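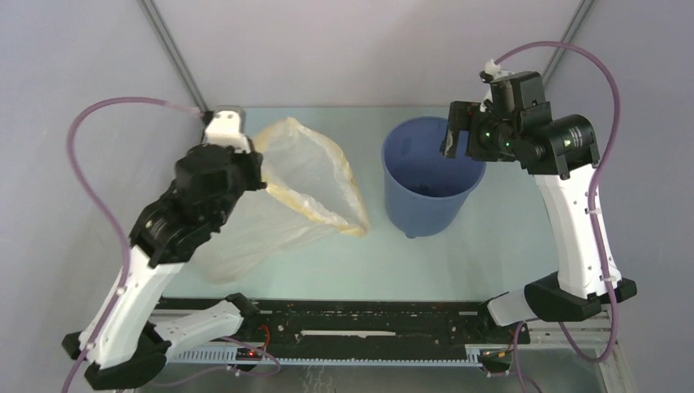 Workshop Notebook, Cullow Textile Conservation Room
August. Entry 1053: Indigo vat, second trial

Purpose. To establish whether the reduced vat prepared from the Stonstead recipe gives an even shade on linen tape intended for the Ledik banner repair.

Preparation. The stock was mixed at 9:30 a.m. and left covered until the surface showed a coppery film and the liquid beneath had turned yellow-green. Linen tape was scoured, rinsed twice and kept damp. Test lengths were marked with cotton thread at one end, as ink labels ran in the first trial.

Dipping. Each length was lowered slowly, held under for 5 minutes and lifted without splashing. Airing time between dips was 10 minutes. Lengths given 2 dips are close to the faded blue of the banner border. Those given a third dip are too dark and should be kept only as reference.
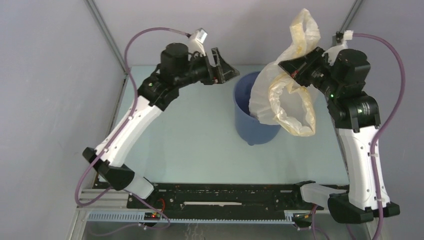 Some streaking remains near the folds. The tape was probably crowded in the vat, and the next trial will use fewer lengths at a time. Rubbing on white cotton left a slight mark on the darker samples and none on the lighter ones after rinsing.

Comparison. The samples were set against the Nambiar shade card under the north window and again under the bench lamp. The match is acceptable in daylight. Under the lamp the new tape reads greener than the original - this should be checked again when fully dry.

Outstanding
Repeat the rubbing test on dry tape.
Record the vat pH before and after dipping; the closing reading was missed.
Order more linen tape in the narrow width.
No dyed tape is to be stitched to the banner until the light test has been read.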